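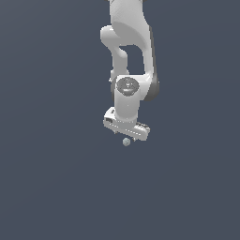
**Ticket: Bosura win-back list, low opens after import**
Opened by: Amber Lambrechts
Assigned: Obaidul Cassim
Status: open, waiting on Ridetell

Amber moved the lapsed-customer list into Ridetell in April. Opens fell on the first send and she blames the subject line. I doubt it. The old tool used the same one and did fine.

**Check 1.** Compared the export with the import. 115 contacts are tagged both "lapsed" and "active", so they get the win-back offer and the regular newsletter on the same morning.
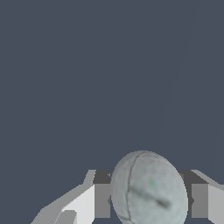
*Pale gray ball on slate*

**Check 2.** Removed the "active" tag from two test contacts and ran the nightly sync. Both tags came back. Ridetell support says this "should not happen" - fine, but it did, twice.
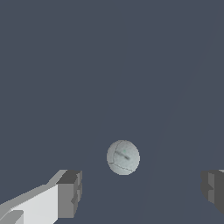

Can we just delete the list and import it again?

Only if Mahfuz turns off the sync first, or the tags will be rewritten overnight.

**Check 3.** Sync off at 9 p.m., same two contacts edited. Tags held the next morning. Points to the sync rule, though I'd want to see a full send before calling it fixed.
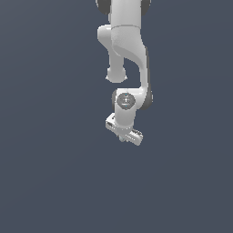

Rajitha thinks the template is also hurting us and wants it rebuilt. I haven't seen any numbers for that. The plain blue background leaves lots of room on both sides of the hanging robot arm, so if she wants the offer text higher up it can go there without a new layout. Separate ticket, please.

**Next:** Ridetell to explain the sync rule in writing. Amber to hold the next send. Leave the subject line alone until then.

- Obaidul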